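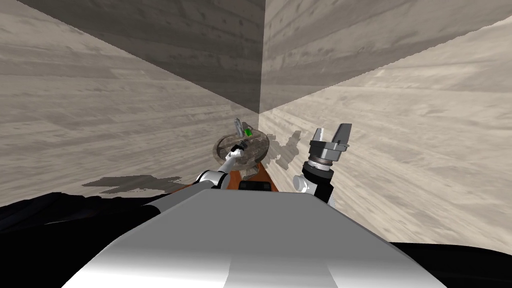
Can machines do chores yet? Questions we get most often

Last updated July 2, 2026

Can I buy a robot that does housework?
You can buy machines that do one job each. Robot vacuums, robot mowers, dishwashers and dryers all fall in this group. A general machine that clears the table, folds the towels and then puts the groceries away is not something we would tell a household to spend money on this year.

What about two-armed robots?
They are the most likely route to a general helper, and most of our testing at Jultcombe is done on them. Two arms let the machine hold a tray with one hand and pick things off it with the other. They also give it more ways to bump into itself, the wall and the furniture.

Why does so much of the work happen in simulation?
Cost, mostly. A dropped glass in simulation costs nothing, and we can run a task overnight without anyone in the room. Our trial program, Fliso, starts every chore in a simulated room and moves it to hardware only after it passes there.

Does a pass in simulation mean it will work in my kitchen?
No. Simulated objects tend to slide, tip and stick a little differently from real ones. Of the 17 chores that have passed in simulation so far, 8 have also passed on hardware.

Which chores go well?
Picking up a single upright item from an open surface. Moving light things from a table to a bin. Wiping a flat counter that has already been cleared. On the shop floor, loading identical parts into a fixture goes very well and has for many years.

Which ones go badly?
Anything soft, tangled or clear. Bed sheets, plastic bags, charging cables and drinking glasses are all on our list. Small items close to a raised edge are also harder than people expect, as the fingers need room to get around the item without hitting the rim.

Why does it matter where the table is?
A table pushed into a corner takes away half the directions an arm can come from. Elbows need space too. If you are planning a work area for a robot, leave the sides open. Some tasks that pass on a table in the middle of a room fail when we move the same table against two walls.

Can the robot see what it is doing?
Most can, but their own arms and body often block the view. Shadows from the arms can cause trouble as well. We vary the lighting in our tests for that reason.

How long does a simple task take?
Longer than it takes you. Our slowest passing run for clearing a tray took 198 seconds. A person does it in a few. For a small shop, speed matters less if the machine can run after closing.

Do you sell robots?
No. We test them and publish the results. Azevedo and Ornix are the names of our two test rooms, home and workshop, and neither is a product.

Can I suggest a chore?
Yes. Send it to Clementina Ramalho through the contact form. Please say what objects are involved, how big the surface is and what counts as done. New chores are added in January. "Clean the garage" is too broad for us to test, but "put the screwdrivers back in the top drawer" is fine.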